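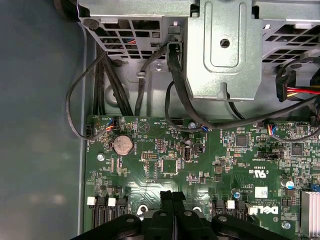

Old Dell tower teardown, cleaning and bringing it back
Workstations and Desktops > Projects

zuleica_m
Posted 27 Nov 2019
I finally have the old Dell tower open on the bench and I'm having way too much fun with it! Paid 117 for it at the Kelgate surplus sale back in August and it has been sitting under my desk ever since. No cooler on it right now, side panel off, and I'm slowly learning where everything goes.

First impression: I love how this thing is put together. It's a heavy beast, but the inside makes sense. Blue latches on the expansion slots, blue rails on the hard disk, so you can tell pretty fast which bits are meant to be handled. The drive cage is a solid piece of stamped metal and there's a proper rat's nest of black cable running from it down to the board (I'm leaving that alone until I've drawn a map of it).

Plan is: clean it, fresh thermal paste, more memory, SSD, and then it becomes my photo editing machine. Anybody here living with one of these big old towers as a daily computer?

Zuleica Marinho

kettleblack
Reply #2
Nice find! Those towers are a joy to work in. Before you pull a single wire, write down the header names. The labels are printed on the board but some of them end up upside down depending on which way you've got the case lying, and they're tiny.

My only question is the paste. If the old cooler came off clean I'd just put it back on. Why mess with it?

dalva_c
Reply #3
Got to disagree with kettleblack there. Once the cooler is off, the old paste is done. Wipe both sides, put on new stuff, bolt it down. It's five minutes and a few cents of paste. I've had a machine come back to me running hot because somebody reused the old layer, and I was the one who had to take it apart again.

Zuleica, do you have the lever up on the socket? And what's the memory situation?

zuleica_m
Reply #4
Lever's up, frame's open, chip is sitting in there and I can see the lettering on it, so the top isn't caked in anything. I'm going with fresh paste, sorry kettleblack!

Memory is where I get excited. There are slots on both sides of the socket, four and four, and I've got a green stick in the far right one.

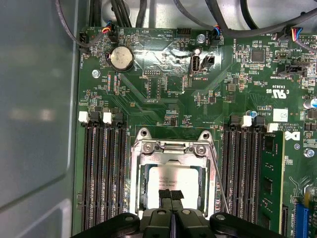
So the whole left bank is up for grabs. I ordered a used set from Cordeiro and it should be enough to make a real difference with big panoramas. Do I need to fill them in a certain order? The latches are a mix of black and white and I'm assuming that means something.

dalva_c
Reply #5
Usually it does! On a lot of boards the white latches mark the ones to fill first. But don't take that from me, there's normally a diagram in the service manual and it's worth the hunt. I keep mine printed out and taped inside the cupboard door.

Also, while you're in there, swap the coin cell. It's that round silver one near the top left of the board the way you have it turned. Old battery plus a machine that's been unplugged since summer equals a clock that thinks it's some other decade. Ask me how many evenings I lost to that one.

rustbelt_ray
Reply #6
Love these threads. I'm going to be the grump though. Between the 117, the memory, an SSD and a decent graphics card you're creeping up on a small new machine that'll sip power. My cousin's shop sells a Zikel mini for 700 and it's silent. These towers heat the room.

kettleblack
Reply #7
Ray, you say this in every thread, and then you post pictures of your own towers.

rustbelt_ray
Reply #8
Guilty. I have three.

zuleica_m
Reply #9
Ha! I priced a new one, Ray. The one I'd want for photos was 1116 before I'd added any storage. And I wouldn't have got to take it apart on the bench, so there's that.

Graphics card is already in there, dark shroud, right under the socket. I haven't tested it yet so we'll see if I'm keeping it.
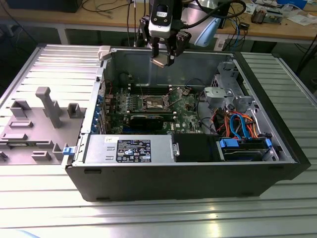

What I can't decide is the hard disk. I could leave it on its blue rails for storage and boot from the SSD, or pull it and start clean. The orange and red and blue cables down at that end are all curled up together and I'd like to get them tidier either way, because at the moment I can't get a hand past them.

Side panel is getting a wipe too. The inside of it is covered in molded plastic posts and tabs, one of them a tall T, and every single one collects fluff. Old toothbrush, here I come.

dalva_c
Reply #10
Keep the disk if it passes a health check, but don't trust it with the only copy of anything. I'd run the long test overnight. And don't lose that black plastic air shroud down by the power supply! People leave them out when they put everything back together, then they post here asking about fan noise.

For the cables, go with hook and loop ties. I use the Trustach ones, pack of 12, and they come off again when you change your mind. Zip ties in a tight case are misery.

Dalva Coutinho

kettleblack
Reply #11
Zip ties are fine if you own a pair of flush cutters. But yes on the shroud.

dalva_c
Reply #12
I've got a scar that says otherwise about zip ties :)

zuleica_m
Reply #13
Ties ordered, coin cell on the list, and I found the manual with the memory diagram on page two of the search results. Toothbrush first, then paste, then memory. I'll post temps when the cooler's back on!

rustbelt_ray
Reply #14
Post the power draw too. And if you decide you don't want that graphics card, message me.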